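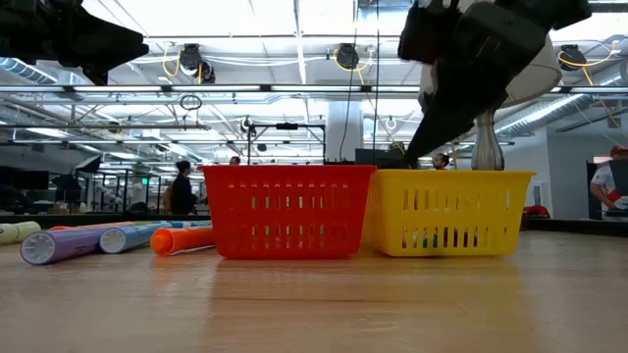

Sorting tubes at Drosbridge: a gallery from the benches

We have had robot arms on the benches at our Drosbridge site since November, and people keep asking what the place looks like now. So I've put together this page! The picture at the top is the one I'd show anybody first, and the notes underneath are the things I end up telling visitors as we walk round. Scroll up and down as you like.

The red and the yellow
Two plastic baskets, side by side, with slotted walls. The whole sorting job comes down to what goes in which, and it took us longer to agree on that than I'd care to admit. In the end the packers settled it between themselves over a pot of tea, and the rule they came up with is still taped inside the cupboard door.

Tubes waiting their turn
Purple, light blue, bright orange and more, lying on their sides on the wooden tabletop. Tubes are awkward! They roll, they hide behind each other, and two of the same size can feel quite different in the hand. Anyone who has done a shift of them by hand will tell you about their wrists.

Grippers, left and right
One black gripper comes in from each side, with the tip of the right-hand one just above the back rim of the yellow basket. The early shift calls them the crabs. The late shift has other names, and I've been asked to keep those off the website.

People in the room
You'll spot several of us in the background, one in a red cap. I love that the floor is still a sociable place. Before the arms came, a tube order meant standing in one spot with your head down until it was finished. Now the same people set up the tables, check what has been sorted and deal with the odd ones, and they move about a great deal more. My own step count has gone up and my back is very grateful.

Cameras overhead
Black units hang from the ceiling rails on looping yellow cables. We had a proper sit-down about these before anything was switched on — who can look at the pictures, how long they're kept, whether they'd ever be used to check on staff (no, and we have that in writing). If your workplace is planning something similar, have that talk early and have it with everybody in the room.

A few numbers, for those who like them
The Cernier order was 812 tubes. The Carnegie one after it was 1,121, our biggest yet, and it went out with 3 people on the benches. Set-up in the morning takes 20 minutes if the baskets are where they should be, and a good bit longer if someone has borrowed them for the stockroom.

What's still ours
Split tubes, missing caps, labels that have gone on crooked, and every phone call from a customer who has changed their mind. I was nervous about all this at the start, I really was, and I still think the training should have come a month sooner. But I've learnt more this year than in the five before it, and I now know how to clear a jam on my own — which I did twice last week!

Coming up
The Cistora benches get their arms next, in the room across the yard. They've already asked for a lower table and better stools, so I'll add pictures from there once they're settled in.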